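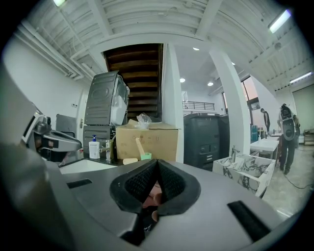 **Brock MacPherson**, gripper testing and data, Usholm handheld comparison

# usholm-handheld-grippers

Readme for the handheld gripper comparison set. Two grippers, same tasks, same rooms, same people holding them. Wrote this fast in July, will clean up when the second batch is in. If something here disagrees with `CHANGES.txt`, trust `CHANGES.txt`.

## What's being compared

- **Trondum**: gray shell, two black fingers, dark mesh-textured pads. The one in the picture up top.
- **Lévesque**: narrower shell, smooth pads, stiffer trigger. Older unit.

Both hand held, no arm. Camera rides on the gripper and looks out past the fingers. Arm replay is a separate repo, don't ask for it here, it's not ready.

## Numbers

| | episodes |
|---|---|
| Trondum | 2,574 |
| Lévesque | 3,024 |
| thrown out (both, not in the above) | 713 |

Lévesque has more only because it was ready first. Don't read anything into it. If you want a balanced set use `split_even.csv`, which caps both at the same count per task.

## Tasks

Sink and laundry corner stuff mostly:

- pick up pump bottle, put down next to faucet
- sponge into container, sponge out of container
- open and close box flaps
- plastic bag off of box, onto counter
- faucet handle on / off
- cloth from washer to counter (Otetholm only)

Start positions are not fixed. Operator gets told "somewhere you can reach" and thats it.

## Sites

Usholm and Otetholm. Usholm is the big open space, concrete floor, daylight plus tubes overhead. Otetholm is smaller and darker, one window. Expect exposure jumps at Usholm when the operator swings toward the window. Auto exposure was left ON for all of batch one. Locked for batch two.

Other people walk through at Usholm. We keep those episodes unless somebody blocks the object. Flag is `person_bg`, values 0/1, set by hand, so there are misses.

## Trondum notes

- Pads grip well on bottles and cardboard. Bad on thin plastic, the bag slides out of the tip more than half the time. Lévesque worse on bottles, better on bags. Did not expect that.
- Shell takes up a LOT of the view. Whole bottom half at the normal mount angle. Crop script is in `tools/crop.py` but cropping also kills the fingertips if you go too far, so leave the default unless you're checking results by eye.
- Operator's own fingers can show through the gap between the gripper fingers. Affects finger segmentation. Mask in `masks/trondum_v2.png` helps, v1 is wrong, ignore v1.
- Near part of the shell is out of focus. Lens is set for counter distance. Tried closer focus for around 200 episodes, background went soft and tracking got worse, went back.
- Heavier than Lévesque. Wrists get tired after a long block. Swap operators.

## Lévesque notes

- Trigger sticks when closed. Width signal shows a flat section and then a jump. NOT a dropped packet.
- Cleaner view, less shell.
- Smooth pads need wiping between tasks or they pick up lint and start sliding.

## Files

```
episodes/<gripper>/<site>/<id>/video.mp4
episodes/<gripper>/<site>/<id>/pose.csv
episodes/<gripper>/<site>/<id>/width.csv
meta/episodes.csv
meta/rejects.csv
tools/
masks/
```

`pose.csv` is time, xyz, quaternion (w first). `width.csv` is opening in mm, zero = pads touching. Zero is recalibrated every block, offset already applied. Don't apply it agian.

## Why things got rejected

Tracking lost, mostly. Then wrong task label, then trigger held down before the start beep. Reason codes in `meta/rejects.csv`. The videos are kept, ask if you need them.

## Known problems

- Lids and caps: label says `cap` in some blocks, `lid` in others. Same thing.
- Timestamps on the first Otetholm block drift against width. Use `tools/resync.py`.
- Fast turns toward the stairs at Usholm lose tracking. Dark treads, nothing to lock onto. My guess anyway.
- Left handed operators are in there but not marked.

## Use

Fine for training and for gripper comparison. Not fine for any claim about grip force, there's no force sensor in either unit. Faces: blurred where the detector found one. If you find one it missed, send the episode id and it comes out in the next build.

## TODO

- locked exposure rerun, Usholm
- smooth pads on the Trondum, mesh on the Lévesque
- merge `cap` / `lid`
- handedness column

Questions to Brock, open an issue, I read those before email.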